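The first thing Zodwa Steyn did when I got to Virkitley was hand me a pair of slippers. The second was tell me to stop calling it a robot job. "I pack boxes," she said. "I packed boxes before, too."

She did, for six years, on the night line at the Endport warehouse, until the company started automating its gift orders and asked the packers who wanted to try something new. Now she spends her shift with a gripper in her hand, picking things up the way a machine will someday have to, and every move she makes gets recorded for the software people upstairs. The goods are drugstore stuff, mostly — floss picks, yarn, makeup sponges, wipes, little plush toys — and they all end up in a box.

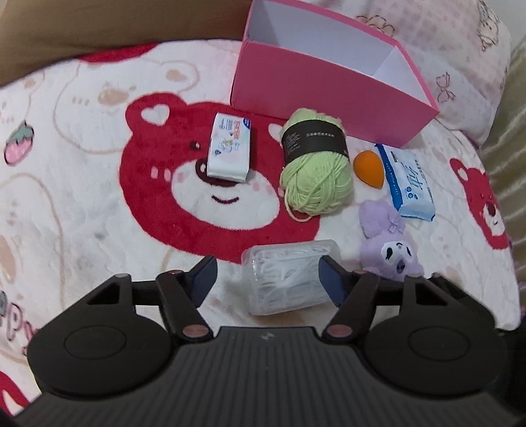

So is she training her own replacement? Partly, and she knows it. Endport has told the packers that the night line will be automated first, and that the people on it can move to teaching, repairs or the day shift, at the same pay for 2 years. After that, it's anybody's guess.

I tried it myself and I was terrible! You lose your fingertips, basically, and you don't realize how much you lean on them until you're chasing a pack of yarn across a blanket. Soft things are the worst. Kgomotso Shabalala, who runs the sessions, let me struggle for a good while before she showed me how to come in low and let the fingers close slowly. Wipes need a wide opening, and you have to go for the sides.

A full shift is 300 pickups. Zodwa's wrist aches by the end of it, but her back has quit hurting, and she's home to eat supper with her kids.
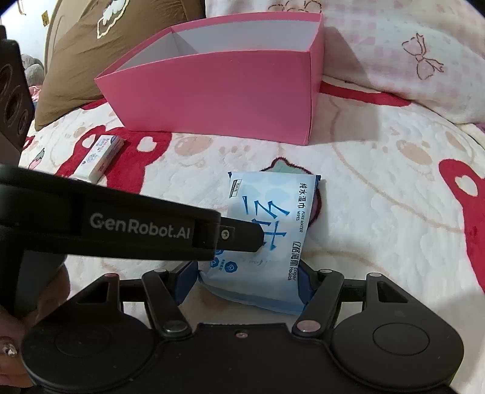 WORK & MONEY

Sipho Hlongwane sees it differently. He's 58, he stayed on the line, and he misses the noise (his words) of a full crew. There used to be 70 people on nights. He doesn't blame Zodwa for going, he told me over a vending machine coffee, but he wants the promise about pay in writing before December.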